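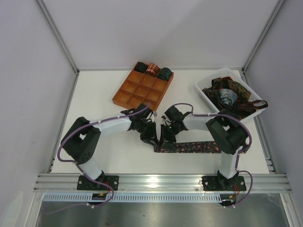

Back row done, rest of the basket to go

tinpot_mags wrote:
Right, I need opinions from people who own more ties than sense. My dad has passed his whole lot on to me and they've been living in a heap in a white plastic basket ever since. I finally bought a wooden tray with little compartments, twelve of them, and I've started rolling. Got the red patterned one in the middle with a green either side and I'm already quite pleased with myself! But is rolling bad for them? My brother says I'll ruin the lot and they should all be hung.

Wahyudi Pangaribuan wrote:
Rolling is fine. Fold it in half first, start at the narrow end, keep it slack. It's how I've packed mine for work trips for 15 years and the only one I've lost was to soup.

clandley_lad wrote:
Got to disagree. Rolling is fine for a suitcase, but for months in a drawer I'd hang anything silk. I've got a Vatbridge rack on the inside of the wardrobe door and the creases drop out by themselves.

tinpot_mags wrote:
I haven't got a wardrobe door, that's half the trouble, it's a rail with a curtain. The drawer is what I've got.

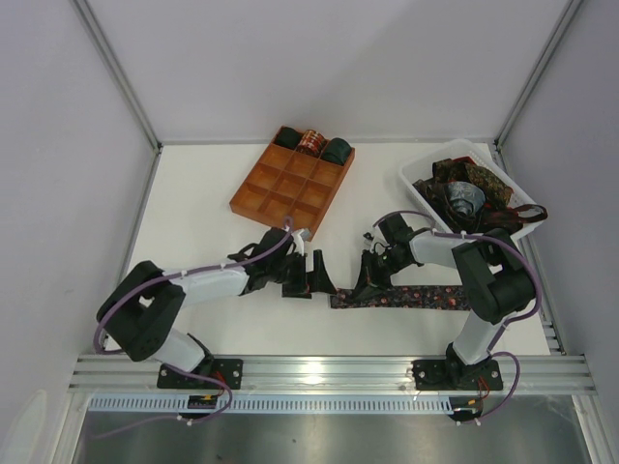

What I can't settle is the order. I put the dark greens at the back thinking I'd hardly wear them, but now I reckon they're the ones that go with everything, so perhaps they should come forward. And there's a silvery blue one in the basket with a pale pattern on it that I love - does that get a front spot or is it too fancy for weekdays?

Hobnob77 wrote:
Front spot, obviously. Wear it to the shops.

clandley_lad wrote:
Before you go any further, tip the whole basket out on the bed and get rid of the ones you'd never wear. No sense rolling up a tie you hate. My uncle left 129 of them and we kept a carrier bag's worth.

Hobnob77 wrote:
Harsh! They were her dad's. I'd keep the lot and get a second tray. Unimeo do one that stacks, I've got two in the spare room.

Wahyudi Pangaribuan wrote:
With Hobnob on this. Do check them for moth though, especially any wool ones, and don't cram a thick one into a small square. If it springs open when you let go, it's too tight a fit.

tinpot_mags wrote:
Ooh, hadn't thought of moth. Will go through them with a torch tonight. Not chucking any yet, sorry clandley - I'd only feel guilty. Does cedar do anything or is that an old wives' tale?

clandley_lad wrote:
Smells nice. That's as far as I'd go.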